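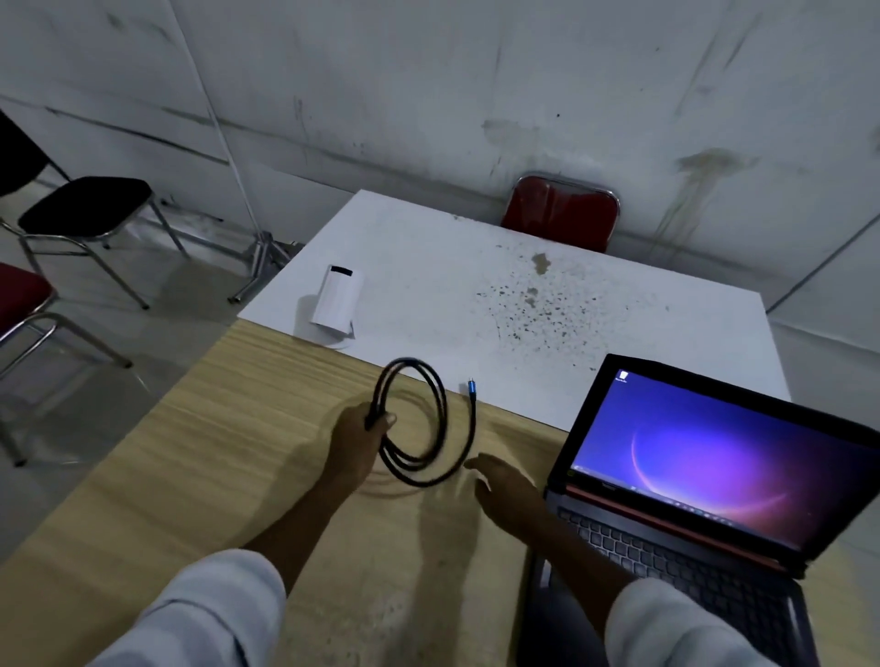

线绕成几圈拎在左手,蓝色接头留在外头,笔记本开着

车间小窍门:上了自动线以后,桌子这边的活怎么干

赶着写的,想到哪写到哪。包装二组和维修的都看看,十月换班的新人也发一份。

先说背景,三句话。Hakden码垛臂上线了,Brosen贴标机换了新的,排产归Zusum管。搬箱子的活少了一大半,腰是舒服了,坐到桌子跟前的时间多了:接电脑,看画面,导参数,查报警。以前手上有茧子就行,现在一根线找不着能把整条线晾在那儿。所以下面一大半讲的是线、电脑、桌子。别嫌琐碎。

收线

松着绕,顺着线自己的劲儿。别绕手肘,别打死结。
圈大一点,巴掌宽往上。绕太小,里头的芯容易断,外皮还看不出来。
接头留一截在外面,下回抓起来就能插。
魔术贴扎,别用扎带。扎带得剪,剪着剪着就剪到皮了,已经赔过一根。
线挂起来,别压在电脑底下,别垫在椅子腿下。
两头都摸一遍再挂。针歪了、壳松了,当场贴红胶带,放坏件盒,别挂回去坑下一班。

接屏幕接机器

先把线理顺,再插。打着圈硬拽,接口先松。
插的时候捏住接头的壳,别捏线。拔也一样。
方向看准,插不进去就翻过来看一眼,别使劲。HDMI口焊在主板上,撬坏了修起来比买线贵多了。
另一只手扶着电脑。电脑轻,一推就跑,桌边那头就是地。
插上没画面,等几秒。还没有,按Windows键加P,选复制。九成是这个。
还不行就换线,再不行换口,最后才怀疑机器。Necati Demirtaş在白班的时候可以喊他,夜班先自己按这个顺序走一遍,记下来走到哪步了。

桌面

水杯不上桌。茶也不行,奶茶更不行。放后面架子上。
胶水印、标签胶印:酒精棉片先敷一会儿再擦,干抠会花。木纹那种面先在角上试一小块,有的会发白。
白台面上的黄印子,小苏打调成糊,抹上,过20分钟擦掉。老印子一次去不干净,隔天再来。别用钢丝球。
黑点子多半是油墨,洗洁精没用,用酒精。
擦之前电脑合上挪开,喷瓶喷布上,别对着桌子喷。

键盘和屏幕

戴过手套摸了润滑脂的,先擦手再碰键盘。键帽上一层油,灰全粘上去,后面的人没法用。
屏幕用干的超细纤维布,纸巾会刮。
键缝里的碎屑,倒过来轻轻拍,软毛刷扫。气枪不行!车间的气带水带油,对着键盘一吹就完了。

报警代码,贴在显示器边上

445:Brosen缺标或者标带偏了。开门,看标卷,拨正,关门,复位。不用叫人。
553:Hakden光幕被挡。先看有没有人,在看有没有纸板倒下来。人都出来了才能复位,谁复位谁最后出来关门。
别的代码都别猜,查手册或者打维修。

553那条多说两句。以前用叉车的时候大家习惯了探身子捡东西,快得很。现在不行,光幕一断,臂就停,一停一排都得等。有人嫌烦,想拿东西把光幕糊弄过去。谁干谁下岗培训,没商量。掉在里面的箱子,按暂停,挂自己的锁,再进去。挂别人的锁不算。 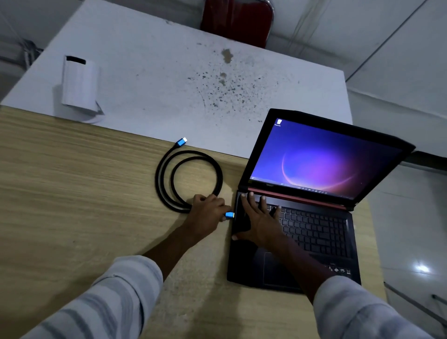 自动线上了以后,原来搬箱子的人还有活吗?
有,内容变了。原来码垛的人现在轮着看线、换标卷、做抽检、补托盘,人手没减,但每个人得会至少两个岗位,不会的排进下一轮培训。

交接班

以前交接靠喊,哪托没码完一眼就看见了。现在机器自己接着干,看着啥事没有,其实参数改过,下一班不知道。所以:

改了参数就写,写在Zusum的备注栏里,也写在白板上。两个地方都写,别省。
写清楚改之前是多少,改成多少,为什么。“调了一下”这种等于没写。
手动模式跑过的,交班前切回自动,切不回去就挂牌子。
Major手持终端放回充电座,屏幕朝外,灯亮了再走。没插到底的第二天早上一准没电,然后满车间找。
笔记本别带回家。也别在上面装东西。密码问Faisal Tanoli,别贴在盖子上。

站和坐

这个没想到会是问题。原来一班下来腿疼,现在是脖子疼。看画面的岗位,椅子调到胳膊能平放,屏幕垫高,盯一阵就起来走一圈,顺便看看标卷。
接完线别弓着腰在那儿打字,椅子拉过来坐下。椅子用完推回桌子底下,过道要走托盘车。
冬天台面凉,手腕底下垫块毛巾,折两折。
眼睛干的多眨,热水蒸汽熏一会儿也行。风扇别对脸吹。

跟机器抢活

好几个老师傅忍不住,看它码得慢,想上手帮一把。别帮。它慢是因为前面来料不匀,你手一伸,计数就乱,后面整托要拆了重数。有劲没处使的,去把来料那头理顺,箱口朝一个方向,胶带头压平,臂吸得稳,自然就快了。这个最管用,比调速度管用的多。

箱子潮了吸不住。潮的单独拿出来晾,别混进去碰运气。
吸盘每班擦一遍,清水拧干的布,别用酒精,橡胶会硬。(桌子用酒精,吸盘不用,别记反!)
吸盘边上有裂口就换,备件在维修柜第一层,拿了登记。

耳朵还是有用的

老机器听声音知道毛病,新机器也一样。标带走偏之前有轻微的沙沙声,比报警早。皮带松了会有一下一下的拍。听到了就去看,看了没事也不丢人。屏幕上是绿的不代表没事,屏幕只知道有传感器的地方。
听到怪声记时间,维修好对着日志查。写“凌晨三点多”都行,比“昨晚”强。

新人第一周

先跟,别碰复位。
急停在哪,走一圈自己按一遍(停线的时候按,提前说一声)。
线怎么收先练会,看着傻,一天要收好几回。
不懂就问,问两遍也行。机器上的字是英文的,拍下来问也行,但手机别带进围栏。
培训记录自己签,别让人代。

常备的东西,桌子抽屉里

魔术贴,红胶带,酒精棉片,超细纤维布两块,软毛刷,记号笔,备用线一根。
用完最后一个的人去领。领料单在门后面夹子上,写二组。
小苏打在茶水间,别跟洗衣粉搞混,袋子差不多。

还有什么漏的写在白板右下角,我有空补进来。维修那边的电话换了,新号贴在配电柜门上,旧的别打了。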